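Rusora PA-31 Public Address Horn Speaker

Latitz supplies paging and public address equipment for warehouses, rail yards, quarries, ports, parking structures and water treatment plants. The PA-31 is a wall or pole mounted horn for places where normal speech has to be heard over machinery. It works with the Rusora paging amplifiers and with most 100 V line systems already on site.

Main features

Weatherproof housing, gray finish, for indoor and outdoor use
Power taps selectable at the rear with a screwdriver
Stainless steel U-bracket, adjustable up and down
Two cable entries, one supplied with a blanking plug
Terminal block takes solid or stranded wire
Can be daisy-chained with other 100 V speakers on the same line
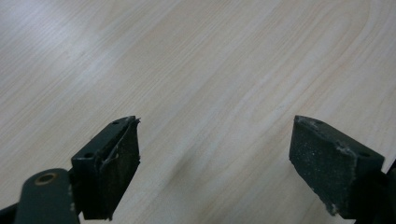 The horn is supplied with the bracket fitted and a short tail of cable. Loosen the two side bolts, set the angle, and tighten again before connecting the line. In long aisles we suggest pointing all horns in the same direction, so that people do not hear the same message from both ends. In open yards, mount the horn above head height and angle it slightly down.

For zones that need a call point as well as a speaker, the PA-31 can be ordered with the Flikamau handset station. The station has one push-to-talk handset and one zone selector. It connects to the amplifier by a separate pair and does not draw power from the speaker line.

Technical data

Rated power: 31 W
Line voltage: 100 V
Power taps: 7 W, 15 W, 31 W
Lowest frequency: 300 Hz
Bracket: stainless steel
Carton: one horn, bracket, mounting screws, instruction sheet
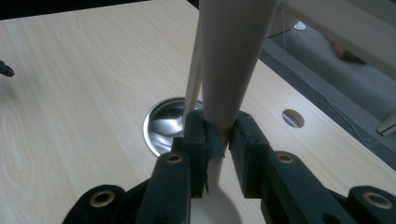

Cleaning is simple and should be part of the yearly site check. Switch off the amplifier first, then wipe the horn inside and out with a damp cloth and mild soap. Do not use solvents or a pressure washer. Packed dust, leaves or insect nests in the throat of the horn will make speech sound dull, and metal tools can damage the diaphragm behind it. A plastic spoon like the white one here is good enough to loosen the dirt. Let the horn dry before switching the line back on.

Ordering

PA-31 single horn
PA-31/H horn with Flikamau handset station
PA-31/B spare bracket with bolts
Onishi junction box, four way, for branch lines

Orders of 49 pieces or more are packed on a pallet. Please give the tap setting with your order if you want the horns preset before shipping. Drawings and wiring diagrams are available on request from the Latitz sales office.

Page updated 19 April 2021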